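Siritz Grasp Planner: Set-up Guide
Section 4. Soft items: masks, grip checks and the first trial run

This section covers cloths, towels and other items that change shape when held. Complete Section 3 (wrist camera calibration) first. If the calibration page shows a residual error in red, the steps below will run but the grasp points will be wrong.

4.1 Before you start

You need a workstation running the planner and a calibrated wrist camera. The Dallia driver must be running before the planner is opened. If you start them the other way round, close both and begin again with the driver.

Caution: Keep the stop button within reach during every step in 4.3. The speed limit in the planner is a software limit and does not replace it.

4.2 Load the soft item profile

1. Open Profiles and choose Soft, single layer. Do not use Rigid, small, even for a cloth that has been folded flat.

2. Set Mask source to Wrist. The planner will now draw its outline from the wrist camera alone.

3. Set Minimum mask area to 40. The value is in square centimetres. Lower values pick up leaves, cable ends and other clutter on the table.

4. Under Planning, set Candidates to 16. More candidates give a slower plan and rarely a better one on fabric.

5. Turn off Symmetry. It is on by default in profiles copied from an older version.

6. Press Save as and give the profile a new name. The supplied profiles are overwritten at each update.

4.3 Run the trial

1. Place a single cloth on the work surface, crumpled, with its highest point away from the edge.

2. Press Preview. The mask should follow the cloth and stop there. If it spills on to the table, return to 4.2 and raise the minimum area.

3. Set Speed to 16 per cent and press Step. The planner moves through approach, close and lift one at a time, and waits for you between them.

4. After close, open the Held item panel. Confidence runs from 0 to 100. A reading of 91 or above lets the lift go ahead; anything lower holds the arm where it is.

5. Check the live view against the held item mask. Fabric standing above the gripper rim must be inside the mask, or the planner will treat it as an obstacle and plan around it. 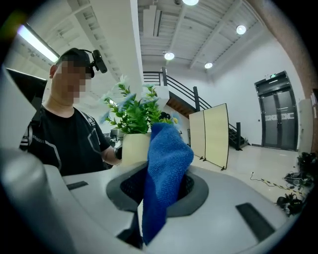 A note from Halvorsen on this step: we had the lift refused over and over with a good grip, and the cause was the obstacle map still holding the cloth from before the close. Clearing the map between close and lift fixed it for us.

The Clear map button is on the Held item panel from version 4 onwards. In earlier versions, use Tools, then Reset scene -- this also clears the table plane, so run Find table again afterwards.

6. Press Step once more to lift. Save the log before leaving the page.

Note: Logs are kept until the planner is closed. To keep them for longer, set a folder under Preferences, Storage.

Continue with Section 5, Placing and release.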